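Keeping Small Things in Order: Notes on a Divided Box

In September the residents' study group at Jestonia asked me to write down the system we now use for the shared desks on the second floor. I have been responsible for those desks for two years, and the request was a fair one. A notice had been posted by the door, but it explained only what goes where. It did not explain how the arrangement was reached, or what should be done when it no longer fits the work. I have therefore set the matter out at greater length on this page, where members may consult it at any time of day.

The difficulty was small items. Books have shelves, laptops go home with the people who brought them, and coats have hooks. Small cards, sample packets, adapters, spare keys and folded receipts had no assigned place. They were left beside whatever the last person had been doing. By late afternoon a desk that had been clear at 10 in the morning could no longer be used without first moving other people's belongings, and members were understandably reluctant to do so.

Our first attempt was a single deep bin on each table. It was provided by Chi-keung Yeh, who had two of them in storage, and it was in use for one winter. The bins did keep the desktops clear. They also became places where items were lost, and Shuk-fan Shek once spent most of an evening looking for a library card that had slipped beneath a stack of paint samples. We withdrew the bins in the spring.

The present arrangement relies on a shallow box with fixed compartments, placed within reach of the person working. The box is cardboard, and the dividers are cardboard as well. I had expected to replace it with something more durable after a trial period, and I obtained a price from Flellix for a molded tray. The members preferred to keep what they had. The cardboard is light, it can be written on in pencil, and a damaged divider can be cut again from any shipping carton. 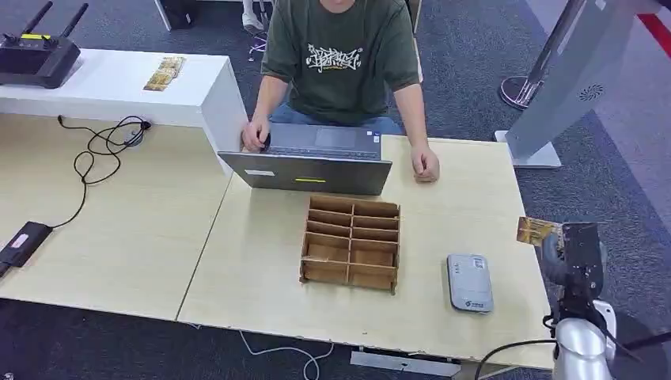 Placement has proved to matter more than material. A box kept on a shelf behind the chair was seldom used, even by members who had agreed to use it. Once it was moved to the desktop, directly beyond the laptop, the habit formed within a few weeks. The person at the desk can set an item down without standing, and anyone approaching from the other side can reach the same compartments.

We ask that the box be emptied at the close of each session. This was the most disputed part of the policy. Hiu-tung Choi argued that a sorted box should be left sorted, so that work could resume the next day, and for a person with a private desk I would agree. On a shared desk, the next member inherits categories that mean nothing to him or her. Items that must be kept overnight are transferred to a labeled envelope and placed in the cabinet.

The following practices have been adopted for the shared desks:

Assign the compartments before any item is put in. A slip of paper listing them is sufficient.

Place one kind of item in each compartment. Mixed contents are permitted only in the compartment nearest the sitter's right hand, which serves for anything still undecided.

Lay flat items on edge where possible, so that the upper border can be read.

Keep cables out of the box entirely. They crush the dividers and tend to lift other items out when they are removed.

Return the box to the center of the table when leaving.

The rule on cables deserves further comment, as it is the one most often set aside. Several of our tables are pushed together, and the cords that come up through the desktop openings spread across whichever surface is free. I had proposed ties for all of them. Assunta Valentini observed that members bring different chargers each week and that a tied bundle would simply be untied. We settled on a modest compromise, under which cords are moved to the neighboring table while sorting is in progress. I am not fully satisfied with this, and the question will be raised again when the Fitix power strips are delivered.

Larger quantities are a separate matter. Last year the group received a donation of 2,000 seed packets for the neighborhood garden exchange, and the desk box was plainly unequal to the task of storing them. It was useful for the sorting itself. Ming-te Ng divided the packets by planting month in small batches, and each full compartment was moved to a carton on the floor before the next batch began. The work took 17 sessions, and the same box was in service throughout, with one wall reinforced by tape. I recommend the method to any member with a large collection of cards, photographs or stamps.
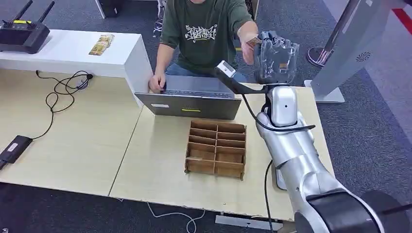

How many compartments should a desk box have?
Between eight and twelve will serve most purposes. With fewer, unlike items begin to share a space, and with more, the individual compartments become too narrow for the fingers. Members who sort only two or three kinds of items may leave the remaining spaces open.

A word should be added on the cost of the system, which has been slight. The cardboard was on hand, and the cutting was done at the kitchen table in the Sin building with a utility knife and a metal ruler. Slots should be cut to half the height of each divider, so that the crosspieces lock together without glue. Our earliest attempt was cut too deep, and the dividers leaned.

Members wishing to make a box for home use may borrow the paper pattern, which is kept in the top drawer of the cabinet, beneath the sign-in book. Kindly return it unfolded. The second copy has been missing since spring, and I would be grateful to have it back.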